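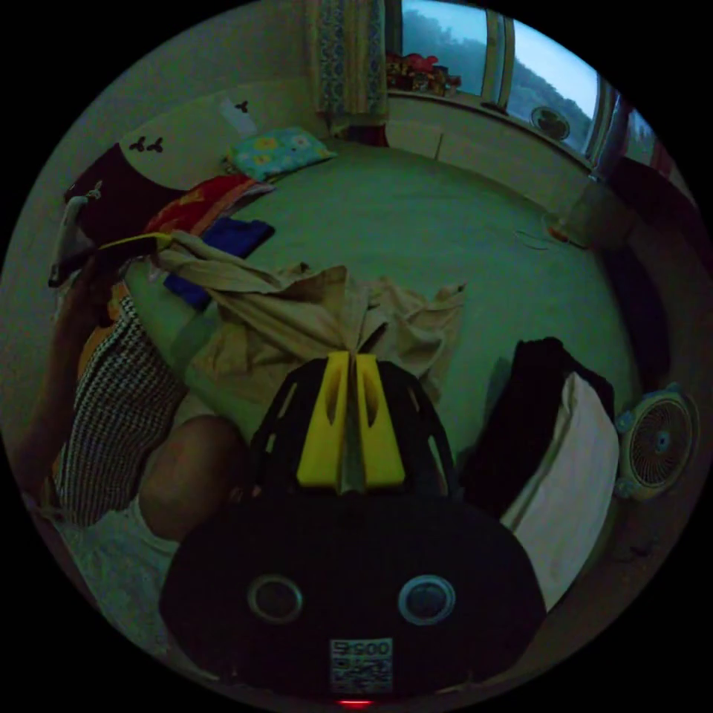

トップ 運営メモ 会場点検 資料 過去の公演 問い合わせ

カテゴリ:上映イベント/安全点検/Kamuda館

6月 記:会場運営(点検担当)

『Mirkamico』先行上映+舞台挨拶 開場前点検表 コメント入り

全58項目のうち、コメントの要るものだけ抜き出し。書いてない項目は全部「可」。原本は事務室の青いファイル。
記号は、可=そのままでよし、直=その場で直した、残=開場までに誰かやる、要相談=Ernwoodの人に聞く。
点検は昼すぎから開始、途中でリハが入ったので順番がばらばら。読みにくいのは勘弁。

■正面入口・ロビー

正面扉、開閉 … 可
左の扉、閉まり際にちょっと重い。前回と同じ。指はさみ注意の札を目の高さに貼りなおした。

入口マット、めくれ … 直
右端が浮いてた。両面テープで押さえ。雨が降ったら剥がれると思うので開場前にもう一回踏んで確認。

傘立て位置 … 直
消火器の前に置いてあった。毎回。壁側へ移動。床に印をつけたのでそこから動かさないこと。

消火器、表示と期限 … 可
ロビー、売店横、階段下。どれも封あり。売店横のは標識がポスターで半分隠れてたのでポスターのほうをずらした。Ernwoodの支給ポスター、サイズが聞いてたより大きい。

ポスタースタンド、転倒 … 残
足元の重しが足りない。Rezendeの搬入分に入ってるはずが見当たらず。届くまで壁に寄せて立ててある。重しなしで通路側に出さないこと。絶対。

フォトパネル(記念撮影用の大きいやつ)、固定 … 直
裏の支え棒、蝶ネジがゆるい。全部締めた。お客さんが後ろに回れる隙間があったのでポールで閉じた。

パネル前の列、折り返し … 要相談
このまま並べると列の尻尾が階段の降り口にかかる。前の作品のときもここで詰まった。列を売店側に曲げるか、撮影を上映後だけにするか。Ernwoodは上映前もやりたいと言ってる。夕方までに返事もらう。

売店、電気ポットのコード … 直
延長の延長になってた。抜いて壁のコンセントから直に。

売店、グッズの箱の積み方 … 残
パンフの箱、胸より高く積んである。崩して低くしてくだい。カウンター裏の通り道に置かない。

■レッドカーペット

今回は屋外なし、ロビーの中だけ。

カーペット、継ぎ目 … 直
継ぎ目が一か所開いてた。養生テーブで裏から留め、上からも。ヒールが入る幅だったので要注意だった。登壇者が歩く前にもう一度だけ手で撫でて見る。

カーペット、たるみ … 可
角のところ、午前は波うってたけど広げて時間をおいたら落ちついた。

縁、つまずき … 可
端の斜めテープ、色が赤で床と見分けにくい。白に替えたい。在庫なし。次回。

柵(ベルトポール)、間隔とぐらつき … 直
一本だけ台座が割れてる。倉庫に戻して札つけた。修理に出すまで使わないこと。残りはぐらつきなし。

取材エリアの段差台 … 可→残
台そのものはよし。ただし後ろに手すりがない。カメラの人は下がるので、後ろにポールか人を立てる。当番表に書きたしておく。

取材用のケーブル … 残
各社が来てからでないと通り道が決まらない。受付時に「床を横切るなら必ずマット」と口頭で。マットは受付の机の下。足りなくなったらRezendeに借りる、話は通してある。

照明スタンド、脚の開きと砂袋 … 直
砂袋が脚に乗っておらず横に置いてあっただけ。全部乗せなおし。

照明の熱 … 可
布の垂れ幕との距離、手を広げたぶん以上あり。点灯後にもう一度見る。リハのあと見た。よし。

■客席

椅子、ぐらつきと座面 … 直
後方の通路側にネジの抜けた席あり。締めたけど噛みが甘い。使用中止の紙を貼って、座席表からも外してもらった。販売ずみの席ではない、確認ずみ。

通路灯 … 残
下手側の真ん中あたりで消えてるところがある。電球の予備を設備に頼んだ。開場までに来なかったら案内係がそこに立つ。

通路に物がないか … 直
リハのあと、上着とかばんが通路に置きっぱなし。関係者の荷物は控室か最後列。アナウンスした。もう一回することになると思う。

階段の滑り止め … 可
端が少し黒ずんでるが剥がれなし。

非常口の扉、内側から開くか … 可
全部押した。上手前の扉だけ音が大きい。上映中に開けないように係に伝達。

非常口の表示灯 … 可
暗転状態で客席の後ろから見て全部読めた。上映直前に消してくれと言われても消さない。前に一度頼まれて揉めたので、先にErnwoodへ伝えておく。

定員 … 要相談
申込が300人超。車椅子席と取材席を足すと立ち見が出そうな計算。立ち見はなしで行きたい。関係者席をしぼるか、取材を前半だけで出てもらうか。ここは譲れないので早めに話す。

車椅子席、前後の余裕 … 可
介助の人の椅子もちゃんと入る。ただ、ロビーからここまでの道に傘立てを戻さないこと(また書く)。

手荷物、大きいもの … 残
応援うちわと花束は持ちこみ可、自撮り棒は入口で預かり。預かり札を印刷してない。誰か頼む。

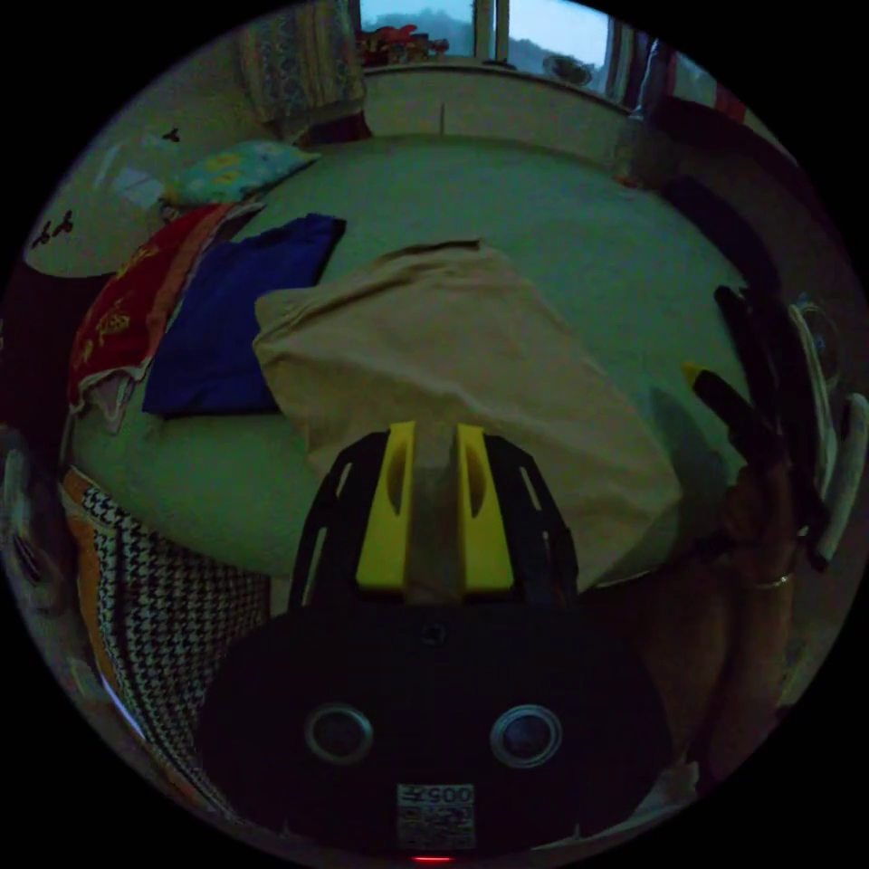

■舞台

舞台端の見切り線 … 直
蓄光テープが擦れて光ってなかった。貼りかえ。登壇者は客電が落ちた状態で袖に戻るので、袖の入口まで矢印も足した。

舞台への階段、手すり … 可
ゆすって確認。動かない。

階段の一段目 … 直
床と色が同じで見えにくい。前縁に白テープ。衣装の裾が長い人がいるらしいので、介添えの手を一人つける。誰がつくかは進行に聞く。

スクリーン前の幕、動作 … 可
上げ下げとも途中で引っかからず。動かす前に「幕動きます」の声かけ、リハでは忘れてた。本番は必ず。

マイクスタンド、ケーブルの取りまわし … 直
中央のケーブルが登壇者の歩く線を横切っていた。後ろに回してテープ。司会のマイクは無線なのでそのまま。

花台 … 残
立て花が届く。水入りで重い。舞台の前っ面に置かない。袖寄り、幕が当たらない位置に。床に印をつけたところ。届いたら水漏れの確認と、下に受け皿。

吊り物(タイトルの看板) … 要相談
『Mirkamico』の文字看板、吊るか立てるかまだ決まってない。吊るなら落下防止のワイヤーをもう一本。Rezendeの人は「いつもこれで吊ってる」と言うけど、うちの決まりでは足りない。ワイヤーが用意できないなら立て。立ての場合は後ろに支えと重し。

看板の下を人が歩くか … 上に同じ
歩く。だからワイヤーの話をしている。

演出の煙、紙吹雪 … 要相談
煙は使わないと聞いたのに機材リストに入ってる。使うなら感知器の扱いを設備と相談してから。勝手に止めない。紙吹雪は可、ただし舞台上のみで、撮影のあと登壇者が歩くところをまず掃く。踏むとすべる。

■袖・控室まわり

袖の暗さ … 直
足もとの青灯が切れてた。電池交換。

袖の棚、上に置いた物 … 直
ガムテ、工具、飲みかけの水。おろした。工具は箱へ。

控室の鍵と非常時の開け方 … 可
内側からつまみで開く。外からの鍵は事務室と進行が持つ。

控室のドライヤー・アイロン … 残
衣装さんとヘアメイクさんの電気が同時に入るとたぶん落ちる。コンセントを分けるよう札を貼った。口でも言う。アイロンは使ったら台の上、床に置かない。

衣装ラック、キャスター … 可
止め具きいてる。廊下に出しっぱなしはだめ。廊下の幅が半分になる。

ケータリングの机 … 直
避難経路の扉にかかってたので手前にずらした。飲み物の氷で床が濡れるため下にマット。アレルギー表示がついてない皿がある、業者に書いてもらう。

裏口、車の出入り … 残
登壇者の車と搬入の車が同じ時間帯にかぶる。搬入を先に終わらせる。外で待つファンの人がいるはずなので、ポールとベルトで線を引いて、警備を門の内と外に。車が動くときは声を出して合図。

裏口の段差 … 可
スロープ板を敷いた。ずれ止めあり。

■映写室

扉前の荷物 … 直
段ボール。出した。

換気 … 可
ファン回ってる。音がいつもより大きい気がするので設備に一応報告ずみ。

映写機まわりの可燃物 … 可
紙類なし。前回のマニュアルが上に乗ってたのは今回はなかった。

室内の消火器 … 可
ガス式。期限内。

客席との連絡 … 直
インカムの片耳が聞こえない。予備と交換。緊急時に上映を止める合図は「映写、止めてください」で統一。言い換えない。

■2階

手すりの高さ、ぐらつき … 可
前列の手すりに荷物や上着をかけない。貼り紙はあるけど読まれない。案内係が口で言う。

手すり越しの撮影 … 残
舞台挨拶の最後に撮影タイムがある。身を乗りだす人が必ず出る。その間だけ2階に係を増やす。立ちあがり禁止のアナウンスを司会の台本に入れてもらう。台本の直し、まだ。

階段の混雑 … 残
終演後、2階と1階を同時に出すとロビーで合流して動かなくなる。1階の後ろから順に、2階はそのあと。分散退場の文面は前のを流用、作品名だけ必ず直すこと。前回直し忘れて別の映画の題が流れた。

■係と連絡

案内係、持ち場の確認 … 直
客席まわりは8人。通路灯が直らなかった場合にそこから一人出すので、そのときの穴埋めは受付から。

懐中電灯 … 直
つかないのが混じってた。電池入れ替えて全部つけて見た。配る前にもう一回つけてもらう。

救護、場所と用品 … 可
事務室の隣。担架は壁の裏。AEDはロビーの柱、表示ランプは正常。係全員に場所を指ささせる、口で言うだけだと覚えてない。

気分の悪くなった人の出し方 … 残
予告に強い光の点滅がある。入口に注意書きを貼る。文はErnwoodからもらったのがあるがちょっと字が小さい、拡大して貼る。

避難アナウンス原稿 … 可
司会と影アナ、両方の手もとに紙で。スマホの中だけはだめ。

迷子・はぐれ … 可
受付であずかり。館内放送で名前を言わない。

地震のときの第一声 … 可
「その場で頭を守ってください」。扉は係が開けて押さえる。上映は映写側で止め、客電を上げる。リハで一回通した。客電の上がりが遅かったので照明に言って早くしてもらった。

■まだ閉じてないもの(開場前にここだけ見ればいい)

・ポスタースタンドの重し
・通路灯の電球
・パンフの箱おろし
・預かり札の印刷
・看板、吊るか立てるか
・煙の有無
・立ち見なしの了解
・記念撮影の列の向き
・司会台本に2階の一文
・点滅の注意書き拡大

終わったら各自この紙に線を引いて消す。消した人は横に時刻も。赤ペンは受付の引き出し。

■追記(リハ後)

看板は立てに決定。支えと重しはRezendeが持ってくる。着いたら呼んでもらう、見るまで裏返しておかない…じゃなくて立てない。
煙はなし。機材リストの消し忘れだったそう。機械は車に戻してもらった。
撮影の列は売店側に曲げる。売店の人には伝えた。レジ前をあけること。
定員の件、まだ返事待ち。開場の判断はその返事のあと。

関連:分散退場の文面/貸出備品の返し方/Kamuda館 座席表

前の記事 次の記事 ページの先頭へ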